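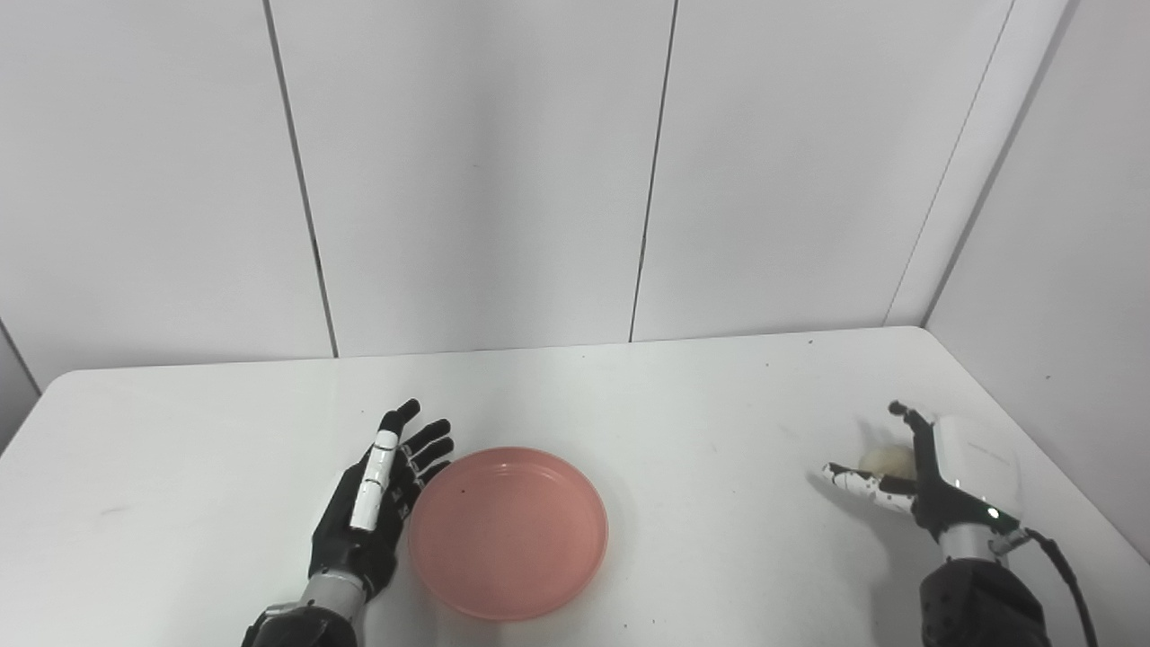 How Do We Test a Robot Hand?

A robot hand must hold an object firmly without crushing it. At the Dolan Learning Center, engineers compare hands by giving each one the same jobs.

One job uses a pink plate and a small, soft-looking object. The hand must pick up the object and place it on the plate. Each hand gets 20 tries.

"A good grip is a gentle grip," says engineer Kaan Avcı.

Look closely at the two hands. Both have fingers and a thumb, but their coverings differ. Which parts of your own hand do you use to hold a grape?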